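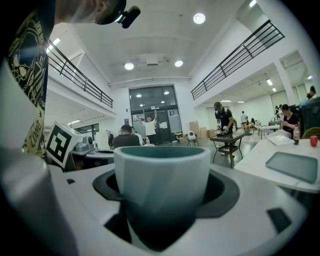
The teal cup at Flurkgate, on a Monday.

I own too many cups already, so I should say up front that I did not want to like this one. Veronika Juhász had been telling me about it since April. She says things like "it changes how you drink," and I have known her long enough to wait a few weeks before I go and look at anything.

The shop is Grosano and the cup is called the Pastor. It's ceramic, a pale teal on the outside, a deeper blue-green on the inside, and the outer wall is cut into angled facets. The rim flares a little. No handle. If you have been in any gift shop in the last few years you have met one of its cousins, and you have probably put it back on the shelf after turning it over to see the price.

There was a card in the box, and the card is what got me started on this post. According to the card, the facets "invite the fingers," the rim "opens the aroma," and the darker interior "deepens the taste." I have some questions.

Take the facets first. I will grant that they're nice to look at. Under strong light the ones near the top go bright and the lower ones go dark, and a plain round cup doesn't do much of that. But inviting the fingers? I asked Lorne Grewal, who threw pots for years before his wrists gave out, and he said a faceted wall is usually thicker at the ridges than in the flats, so you get warm spots and cooler spots. He didn't think that was good or bad. He thought the person who wrote the card had never washed one. Having now washed one every day for 3 weeks, I can report that the outside is easy and that the ridges slip less in soapy hands than my smooth mugs do. So there may be something to the grip, only the card is selling it for the wrong half of the cup's life.

The rim. A flared rim does feel different on the lip, a bit thinner, and it pours out a bit faster than you expect the first time. (I was wearing a light shirt.) Whether it opens anything I can't say. I made the same coffee in the Pastor and in the ugly straight-sided mug I got from a bank, and had my neighbor Tươi Lâm smell both with her eyes shut. She picked the bank mug. Then we did it again and she picked the Pastor. Then she asked if she could just drink one of them. I don't call that a result, but I notice that the card doesn't come with any results either.

The color is the claim I expected to laugh at, and I'm a little less sure now. Black coffee in a dark blue-green cup looks like a hole. You can't see how strong it is, you can't see whether there are grounds at the bottom, and you can't tell how much is left until you tip it. Tea is worse, because with tea I go by color and in this thing all tea is the same tea. Milk looks great. Does any of that deepen the taste? I did drink more slowly, but I think I was trying to work out what was in there.

And then there's Flurkgate, which is the other half of Veronika's argument. She holds that you can't judge a cup in a kitchen, you have to see it in a big bright room. Fine. The hall at Flurkgate is certainly that. It's white, the ceiling is a long way up, there are mezzanine walkways down both sides with black metal railings, and at the far end the entrance is all glass in dark frames. There are strip lights under the mezzanines and round lights set into the ceiling, and I would bet the electricity bill is something to read.

People tell me the hall is calming. Ildikó Rácz says she does her best thinking there. I'm not convinced that a large white room calms anybody. I think it makes you feel you ought to be stretching or having a meeting, and both go on. I find I sit up straighter in there and get less done. I also find that every spoon dropped anywhere in the building has been dropped next to me.

But I'll give Veronika this much, the cup does look better there. On my counter, between the toaster and the bread, it's a small greenish object. With all that white behind it the teal suddenly counts for something, and it sat down in its black ring looking far more expensive than it is. I went home that evening rather pleased with it, and by breakfast it was a small greenish object again. I suspect a lot of tableware is sold this way. You aren't buying the cup so much as the 2,000 square feet of clean white nothing around it, and they don't let you take those home.

Things I can say for certain after using it: it holds less than you think. I get two thirds of my usual coffee in it if I want to carry it across a room, which means a second trip. It doesn't stack. I bought one and was told in the shop that "most people start with 4," and four of them would take up the whole shelf where I now keep 12 other cups, some of them inside each other. Without a handle it's too hot to hold for the first few minutes, so you either wait or pick it up by the rim like a person removing a spider. It has been through the dishwasher most nights and the glaze looks the same as on day one. I'd expect no less, but I've been let down before.

Audrey-Anne Morin wrote in after my last post (the one on the Zurholm kettle) to ask whether I ever recommend anything. I do. I recommended a dish brush last winter and I stand by it. As for the Pastor, if you see it and like the color, and you drink small coffees, and you have a wide shelf, go ahead. Throw out the card. Take the cup over to a window before you pay, and then take it somewhere dim and look again.

Mine is staying. It has moved to the desk, where it is very good with milk in it, and the bank mug has gone back to doing the mornings.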